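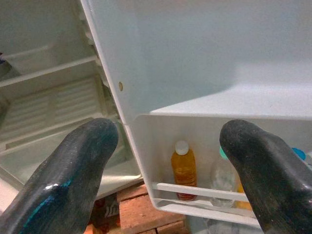

prullard_ee wrote:
Before anyone changes the grasp planner again, check the trigger. In October we spent two weeks tuning finger force and the fault was a stale joint state, 139 ms old by the time the close command went out.

stokine wrote:
Checked. The joint state is fresh now, we stamp it at the driver. What remains is the approach angle. For the fridge task the wrist has to come in over the retaining bar of the door bin, and the planner keeps choosing a path that goes low.

sterus_lab wrote:
Low path is your collision model. You have the bar as a box. Make it a thin cylinder and pad it 5 mm.

stokine wrote:
Tried 5 and 10. With 10 it refuses the bottle with the amber-orange liquid entirely, no valid grasp. With 5 it plans, then the fingertip touches the bar in sim.

gripfault wrote:
Disagree with sterus. Padding hides the problem. The door angle is an estimate and you are treating it as known. Two degrees of error at the hinge is a lot at the bin. Fit the door plane first, then plan.

sterus_lab wrote:
A plane fit on glossy white plastic with a depth sensor that cheap will give you noise. We did this for the class project last year. 200 trials, and the fit was worse than the fixed angle.

gripfault wrote:
Did you mask the glare?

sterus_lab wrote:
No.

gripfault wrote:
Then it wasn't a test of the plane fit.

prullard_ee wrote:
Can we use the gasket edge? It is a long straight line and you get it from color only, no depth needed. Edge plus known hinge position gives the angle.

stokine wrote:
That could work. Edge is visible from the pre-grasp pose. I will put it on a branch tonight and run 100 sim trials against the fixed angle. Same seed, 1889, so the numbers compare.

gripfault wrote:
Log the rejected plans too. Last time only the failures after contact were in the file.

sterus_lab wrote:
Still want the cylinder model in there.

stokine wrote:
Cylinder stays, 5 mm. Branch is karagiannis-edge, do not merge it into the team repo before the club meeting.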